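Notes from the Bench: The Sunflower Cell Gets Its Spring Service

30 April 2024

Readers of the February issue will remember that the two-arm cell at Murthorpe had developed an opinion about where the table was. The opinion was wrong by 3 mm, always in the same direction, and the cell held to it through two restarts and one very stern email. This month we finally gave it a proper service, and since several of you have asked what that involves, I kept notes.

Most of it involves moving cables. The lead from each arm's base gets unplugged, looked at, blown out and plugged back in, and then you follow it all the way home to check that it hasn't worked its way under something heavy. Ours run across a ribbed metal tabletop, and anything that lies in a groove long enough starts to think it lives there. I found one with a flat spot on the jacket. It has been replaced and I have been spoken to about leaning on things.
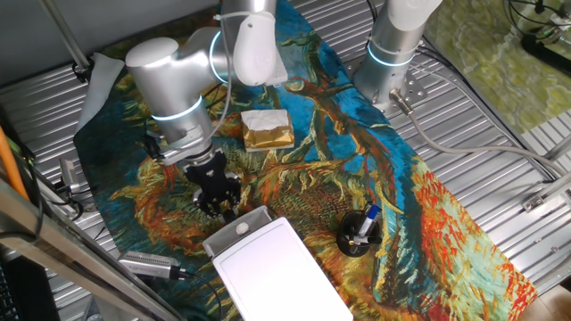
After the cables come the base bolts, which we check with a torque wrench against the card taped inside the cabinet door. Two on the second arm had backed off a little. I would love to report that this explained the 3 mm, but the error belonged to the first arm, whose bolts were perfect and remain smug about it.

Then the gripper. The finger screws come out one at a time, get a dab of the blue stuff, and go back in. Do this with the arm parked low and the stop button pressed, and put a tray underneath, because a screw dropped on a ribbed table will travel the full length of the rib before it decides to fall on the floor. We lost one in February. It's still at large.

With the hardware buttoned up, we homed both arms and ran the approach check. The arm comes down over a taught point, stops short, and you write down the gap. Then it goes away and does it again, until you have four readings and no feeling in your knees. The sunflower cloth stays on for this. We calibrated on bare metal once, and the moment the cloth went back on, every height we'd taught was off by the thickness of the cloth, a thing that any of us could have predicted and none of us did.

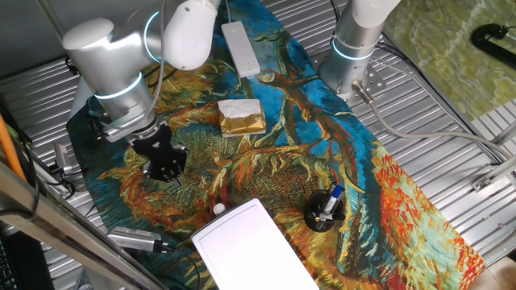
First arm low over the cloth during the service.

The readings agreed with each other beautifully and disagreed with the table by the same old 3 mm. Leonardo Tedesco, who had come in to borrow a hex key, asked whether anybody had changed the tool length after the new fingers went on last winter. There was a pause. The new fingers are 3 mm longer than the old ones. The number in the controller was for the old ones. It took less time to fix than it has taken you to read this paragraph.

Last on the sheet is the wrist camera. We wipe the lens, check that its bracket hasn't shifted, and look at the live picture with the arm holding still and then with the arm creeping sideways. The weave of the cloth is handy here. If the threads come up clear at rest and smear only when the arm moves, the focus is fine and you can leave the ring alone. Please leave the ring alone. The cell had done over 700 hours since anyone last touched it, and I'd like to see it do the same again. 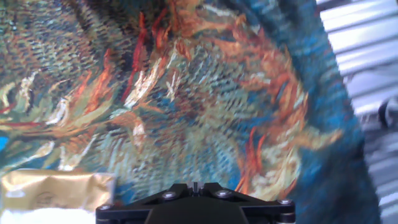

Jhair Giraldo wrote in after reading the draft to say that the team at Saltelen now keeps the tool length on a strip of tape stuck to the gripper itself, so that whoever swaps the fingers has to peel off the old number before the screws will come out. He adds that they arrived at this system after an incident with a foam block, and that he would prefer not to discuss the foam block.

We've put tape on ours. The service sheet has also gained a line, between finger screws and homing, that reads "TOOL LENGTH??" in Leonardo's handwriting, with both question marks. The next full service is due when the hour counter says so, and the spare cable is in the second drawer, under the torque wrench. If you find a small screw anywhere in the building, it's mine.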